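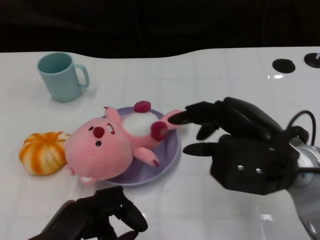
## 4. Rules for Contact with Deformable Objects

**Figure 1.** Work surface at or just short of contact with the toy. Two black multi-fingered hands, a mug, a peeled tangerine, and a plush toy lying partly over a plate. The index finger of the right hand is at the toy's foot. Head view.

Section 3 treated objects whose outline does not change when they are touched. The mug in Figure 1 belongs to that class, and so does the plate. The tangerine and the plush toy do not. We group them as deformable objects and give them a separate set of rules, derived from the Remano handling code as applied at the Fandthorpe laboratory.

### 4.1 Defining contact

The Remano code defines contact as the first reading above a force threshold. This works for rigid objects. For plush material the first reading comes late, after the pile has already been pressed flat, and the position recorded for contact lies inside the true surface. An operator who labels the same moment from the head view will usually mark it earlier.

We therefore separate two events. *Touch* is the earliest moment at which an annotator cannot see a gap between fingertip and object in any available view. *Load* is the first reading above threshold. Both are logged, and neither may be filled in from the other. Where the views disagree on touch, the annotator records the event as unresolved. Figure 1 would be entered as unresolved if it were the only view, as the fingertip either meets the foot or stops just short of it.

### 4.2 Objects resting on other objects

A toy that overlaps a plate raises a question of scope. Under the Bitcombe draft, a task names one target object, and every other object is an obstacle. Read strictly, this makes any motion of the plate a fault, even when the plate moves only because the toy pulled on it.

We adopt the following wording:

1. The target and any object in direct contact with it at the start form a *contact group*.
2. Motion of a group member caused through the target is logged and is not scored as a fault.
3. Motion of a group member caused directly by a hand or arm is scored as a fault.
4. Objects outside the group keep obstacle status for the whole trial. If the target comes to touch one of them, the group is not extended.

Rule 4 matters for items placed close together. In Figure 1 the tangerine is nearly touching the head of the toy, and a small rotation of the toy would be enough to close the gap. The annotator must decide on group membership before the trial starts, and the decision is written into the trial header.

### 4.3 The second hand

Both hands are within the work area in Figure 1. The code requires that a hand with no assigned role be held still and outside the convex hull of the contact group. We keep the first condition and relax the second. A hand below the plate may be needed within 400 ms if the target slides, and a strict keep-out rule would force a long approach. The relaxed rule allows an unassigned hand near the group if its motion is disabled until a role is assigned in the log.

### 4.4 Attached parts

Plush toys carry parts that differ in stiffness from the body: eyes, claws, sewn tags. Grasp points must not include these parts. A finger may pass in front of them. If a finger closes on a tag or a claw, the grasp is released and entered as a fault, whether or not the object was held securely.

Checking this rule requires a close view. From the head, a hand often hides the parts in question. The wrist view in Figure 2 shows the claws and a narrow tag below the lower paw, but it has its own blind area, and the upper finger covers part of the far paw. Neither view is enough alone. Geum (In-ho Geum, internal review, December) proposed that a grasp be accepted only when each attached part is visible in at least one view. We follow this proposal, with one change: a part hidden in both views for 2 s or less does not void the trial.

**Figure 2.** Wrist view of the plush toy and the black gripper. The upper finger reaches in front of the white belly patch.

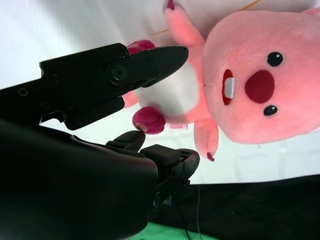 ### 4.5 Logging requirements

Each trial header lists the contact group, the role of each hand, and the attached parts of the target. Touch and load are stored with separate time stamps. Header fields may not be edited after the first motion command. Corrections go in an appended note, signed by the annotator, and the original entry is kept. The field names follow the Yoon schema without change.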